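Household Textiles and Care
Unit 4 handout: Fiber content, labels, and storage

Read this before the November lab. Bring it with you, along with the fiber chart from Unit 2. The burn test sheet is separate and will be given out in class.

1. Why fiber content comes first

Most damage to clothing and bedding at home comes from treating one fiber as if it were another. Wool washed hot with a lot of movement will felt. The scales on the fiber catch on each other, the fabric shrinks and thickens, and it does not go back. Cotton takes the same wash without much trouble, though it may shrink a little the first time if the cloth was not preshrunk. Polyester will not shrink in a normal wash but it holds body oils and can keep a smell after cotton has come clean.

For the course we group fibers like this:

Plant fibers: cotton, linen, hemp, jute
Animal fibers: wool, silk, mohair, cashmere
Made from plant pulp: rayon, modal, lyocell, acetate
Synthetic: polyester, nylon, acrylic, spandex

Rayon and its relatives cause the most confusion on the quiz. They start as cellulose, like cotton, but they go through a chemical process. Ordinary rayon loses a lot of strength when wet. Do not wring it. Acetate belongs in the same group on the chart but acts differently: it melts, and acetone dissolves it. Keep nail polish remover away from acetate linings.

2. Reading a care label

A label has a fiber content line and a care line. They may be on the same tag or on two tags sewn together. The order of the care symbols is usually wash, bleach, dry, iron, professional cleaning.

Wash: a tub of water. Dots or a number inside give the highest temperature. A hand in the tub means hand wash. An X through it means do not wash.
Bleach: a triangle. Empty means any bleach, two slanted lines mean non-chlorine only.
Dry: a square. A circle inside the square means tumble dry.
Iron: an iron, with one to three dots. One dot is the coolest.
Professional cleaning: a circle. Letters inside are instructions for the cleaner.

One bar under the tub means reduce the movement. Two bars mean reduce it further. The bars do not tell you the temperature, and students lose points on this every term.

When a garment is a blend, follow the most delicate fiber in it. A sweater of 60 percent cotton and the rest wool is washed as wool.

3. Weave and knit

Woven cloth has two sets of yarns crossing at right angles. The warp runs the length of the loom and the weft goes across. Plain, twill, and satin are the three basic weaves. Denim is a twill. Bedsheets sold as percale are plain weave, and those sold as sateen use a satin-type weave, so they feel smoother and snag more easily.

Knit cloth is made of loops. It stretches more than a woven of the same fiber and it sags when hung wet. Dry heavy knits flat. Rib knits have raised columns on both faces and pull back into shape well, so they are used for cuffs and neckbands.

The swatch set from Postma has all three weaves and two knits. If your set is missing the satin swatch, ask for one at the front desk before lab.

4. Washing by hand

Use cool or lukewarm water and a small amount of mild detergent. Put the detergent in first and stir it before the fabric goes in. Let the item soak for ten minutes. Press the water through it with flat hands. Rinse until the water is clear, then roll the item in a dry towel and press. The lab sinks at Cumville are shallow, so do one item at a time.

For wool and silk use a detergent without enzymes. The enzyme protease breaks down protein, and both fibers are protein.

5. Stains

Work on a stain while it is fresh. Blot it. Test any cleaner on an inside seam.

Blood, egg, milk: cold water first. Heat sets protein.
Coffee, tea, wine: cool water, then detergent, then an oxygen bleach if the label allows.
Grease: dish soap on the dry cloth, leave ten minutes, then wash as warm as the label allows.
Ink: rubbing alcohol on a pad from the back of the cloth, except on acetate.

Check the stain before the item goes in the dryer. If it is still there, repeat the treatment.

6. Drying and ironing

The irons in the lab run hot. An iron set for linen can pass 370 degrees Fahrenheit, and nylon will be ruined well below that. Start with the coolest item in your pile and work up. Iron dark fabrics and anything with a nap on the wrong side. Use a press cloth on wool.

Linen and cotton iron best slightly damp. If they are fully dry, spray them and leave them rolled up for a few minutes first.

7. Sorting before storage

Storage is covered in the Iketti reading, chapter 2. The main points are below.

Everything goes away clean. Clothes moth larvae feed on wool, fur, feathers, and silk, and they prefer places with sweat or food on them. Cedar and lavender are weak controls and do not kill an established infestation. A sealed container does more.

Lay the pieces out on a bed or large table and sort by fiber before folding. Long narrow pieces such as scarves, sashes, and belts should be rolled, as a fold kept in one place for a year can leave a permanent line. Hang wovens and fold knits. Leave room in the container so the bottom layer is not crushed.

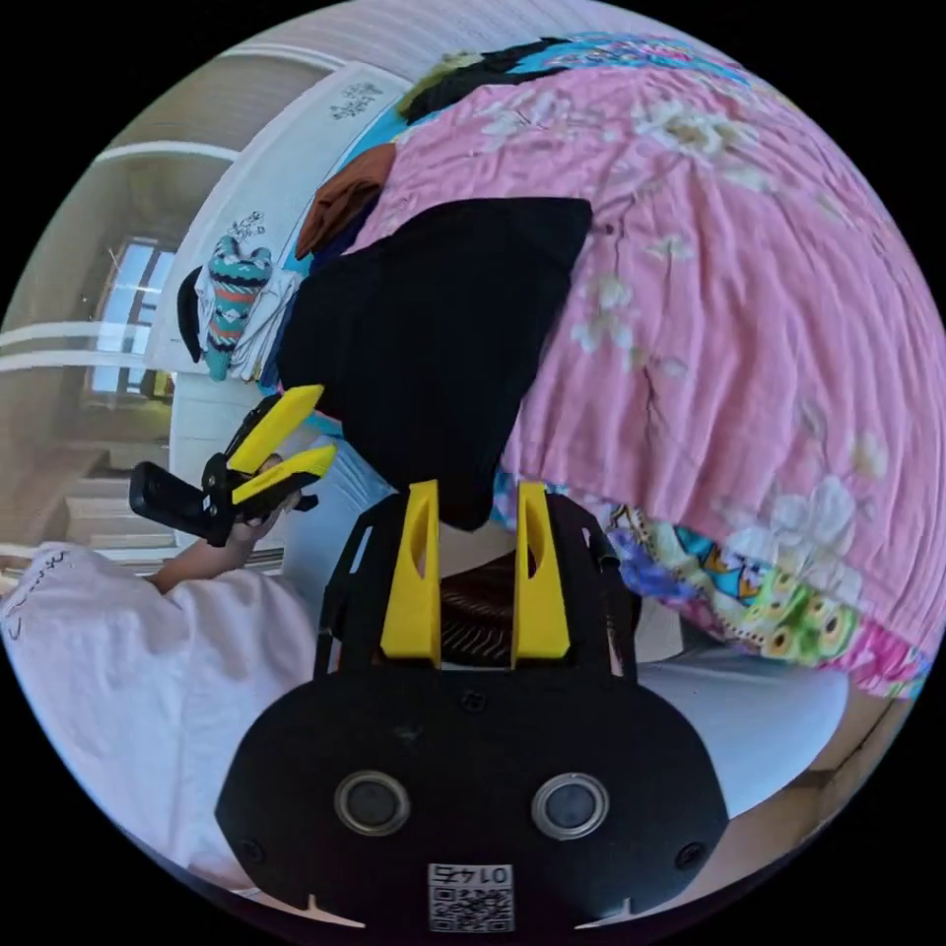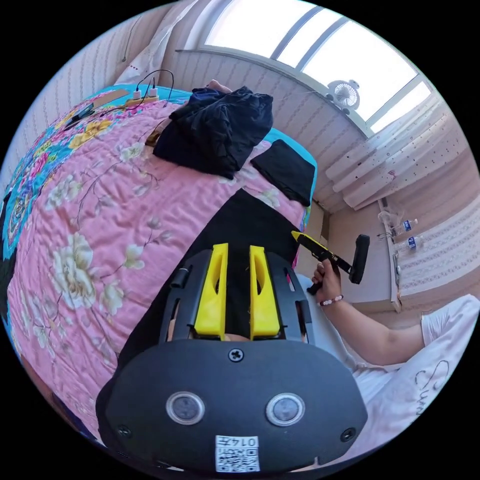
8. For the lab

Work in pairs. Each pair gets one bag of unlabeled samples from Turska and completes the identification table on the back of the lab sheet. Write down the feel, the weave or knit, and your first guess before you do the burn test.

Tie back long hair and roll up loose sleeves. Synthetic samples drip when they burn, so hold them with tweezers over the foil tray.

Hand in the table at the end of the session. The care label exercise is due the following week and should include one garment from home with its label copied out in full, symbols and words both.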